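Moving to Iceland from the US, a thread. I've been in Reykjavik since September and people keep sending me the same questions, so I'm putting the answers in one place.

1/ Background first. I moved for work, on a permit tied to my employer. I did not move as a student or a spouse, and those routes have different forms. If that's you, some of this won't apply.

2/ Paperwork took longer than the job offer did. The thing that slowed me down was the criminal record check. Mine came back with my middle name missing and had to be redone. Read every line when it arrives.

3/ Get more certified copies than you think you need. I got two of each and ran out. Getting a third one from overseas meant a form, a fee and a long wait for the mail.

4/ Shipping. I asked three companies for quotes and went with Onico. I shipped 21 boxes and no furniture. Total was a little over $3,000 including the port fees at this end. The port fees were not in the first quote. Ask for them in writing.

5/ They want a packing list with a value next to every box. "Household goods" was not accepted. "Books, used" and "kitchen items, used" were fine. I redid my list the night before pickup. 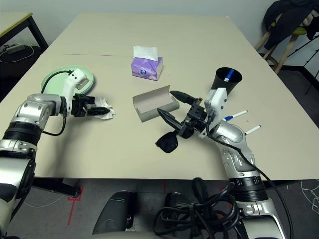
6/ I numbered the boxes on two sides and the top and kept the same numbers on the list. When box 13 didn't show up with the rest, I could tell them what was in it over the phone. It came the next week.

7/ What I'd leave behind: lamps, the hair dryer, the coffee maker, anything with a motor or a heating element. The voltage is different. Laptop and phone chargers are mostly fine with a plug adapter, but check the small print on the brick.

8/ What I'd bring more of: over-the-counter medicine you're used to (check the limits first), bed sheets if you're bringing your own mattress, measuring cups. Sheet sizes don't match up with American ones.

9/ Housing. This was the hard part. I booked a short-term place through Lunley for the first stretch and looked for a real lease from there. I'm glad I didn't sign anything from the US. Two places I liked online were a lot smaller in person.

10/ My lease is with a small rental office called Vigfúsdóttir. They asked for a deposit, a copy of my work contract and a letter from my last landlord. I hadn't thought of the letter. If you're on good terms with your current landlord, ask before you leave.

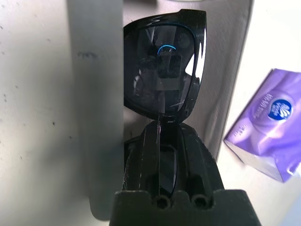 11/ The ID number. You need it for nearly everything: bank, phone plan, doctor, gym. My employer started the process for me. Until it came through I used my US card and a prepaid SIM.

12/ Banking. Keep your US account open and keep a US mailing address on it. I used my sister's. Turn on app-based login codes before you go. My bank would only text codes to a US number and I was locked out for days.

13/ Taxes. Yes, you still file in the US. I paid a preparer called Curnach the first year because I didn't want to get it wrong. They sent a checklist, and most of the work was me finding the documents. Save your pay slips from the first month on.

14/ Driving. I sold my car and haven't bought one. The bus gets me to work. If you live outside the city you'll want a car, and winter tires are a real cost. Put them in your budget.

15/ Groceries cost more than I was used to. I cook at home most nights and buy frozen vegetables. Eating out is for birthdays. Hot water and heating were cheaper than I expected, so it evened out a little.

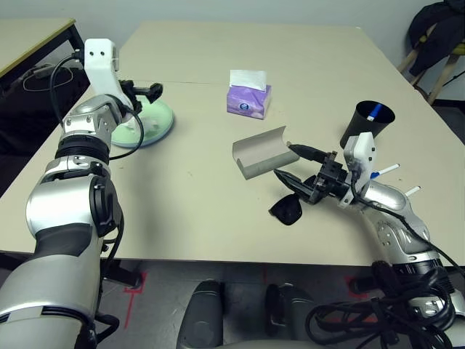
16/ Daylight. I arrived when the days were still a normal length and they got short fast. By December I was going to work in the dark and coming home in the dark. I bought a bright lamp for my desk and set it on a timer for 7 a.m. In summer you have the opposite problem and need blackout curtains.

17/ Language. You can get by in English at the office and in shops. Letters from the tax office and the building are another matter. I take an evening class and I'm slow at it. People have been patient with me.

18/ Meeting people. The pool helped more than anything. Same pool, same hour, and after a while the others started saying hello. Learn the shower rules before your first visit. They're posted on the wall.

19/ Someone asked if I'd do it again. Yes, with fewer boxes. I still have four I haven't opened.

20/ I'll do a separate thread on bringing a cat, once mine is through the process. If your question is about permits, check the current forms first, as a couple of them have changed since I applied. Replies are open for the rest.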